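Front Desk and Records Coordinator, Banel Community Dental Clinic

Fludell Health Partners is hiring a full-time coordinator for the front desk and patient records office at our Banel clinic. The position is open because the current coordinator is moving to our billing team in March. We would like the new person to start before then so the two can overlap for a few weeks.

The Banel clinic opened as a two-chair practice and now has nine treatment rooms on one floor. We see adults and children, and a large share of our patients pay on a sliding scale. The front desk is the first stop for all of them. It is also where most of our scheduling problems get fixed, so we are looking for a person who can keep several things going at once and stay polite while doing it.

What the work is

Most mornings start with the day's schedule. You will check it against the confirmations that came in overnight, call patients who have not answered, and fill openings from the short-notice list. After the doors open you will check patients in, collect copays, update addresses and insurance details, and answer the phone with one other person at the desk.

The records side takes up the rest of the day. We moved to the Belay scheduling system last year, and the older paper charts are still being entered. There are 2581 charts left in the file room. The coordinator is expected to work through them a little at a time, in quiet hours, and to flag any that are missing a signed consent form or a current medical history. You will also handle record requests from patients and other offices.

One evening clinic a month runs until 8 p.m. Staff who work it take the hours off later in the same pay period. There is no weekend work.

What we are looking for

A high school diploma or equivalent, and at least one year in a job where you dealt with the public in person. It does not have to have been in a medical or dental office. People have come to this desk from hotels, school offices and a hardware store, and did well.

You should be able to type accurately, read a basic insurance card (or learn to quickly), and lift a box of files. Spanish or Amharic is a plus, and there is a small pay difference for either one after a short spoken test. Experience with dental billing codes is useful but we will train you.

All new hires complete a background check and a privacy training course before they can open patient charts. We pay for both.

Pay and benefits

The starting wage depends on experience and will be given to every applicant at the first phone call – please ask if we forget. Benefits include health insurance from the first full month, paid holidays, paid sick leave, and dental care at the clinic for you and your dependents at no cost. After 100 days you can join the retirement plan. There is a one-time payment of $3000 for anyone who moves more than an hour's drive to take the job, paid with the second paycheck.

Parking is free in the lot behind the building. The Plilero Avenue bus stops across the street.
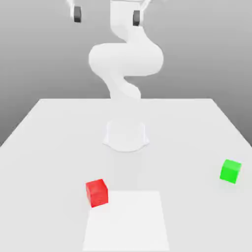

How to apply

Send a resume and a short letter to Bethel Beyene, clinic manager, at the address below. The letter can be a few paragraphs. Tell us what you do now, why you want a desk job in a clinic, and when you could start. If you have a gap in your work history you do not need to explain it in the letter.

Applications are read as they arrive, and the posting will stay up until the position is filled. Those received by Nov 22, 2025 will be read first.

We will call selected applicants for a 20-minute phone conversation. The next step is a visit to the clinic, where you will meet the desk staff and Yuxi Han, who runs the records office and will be your direct supervisor. Plan on two hours for the visit. Part of it is a short typing and filing exercise, and you will be paid for your time whether or not you get the job.

If you need an accommodation for the phone call or the visit, let us know when we set the time. Current Fludell employees should apply the same way as everyone else and tell their supervisor if they are called in for a visit.

Contact: Fludell Health Partners, Attn. Bethel Beyene, Banel Clinic, Plilero Avenue | © Fludell Health Partners | Back to top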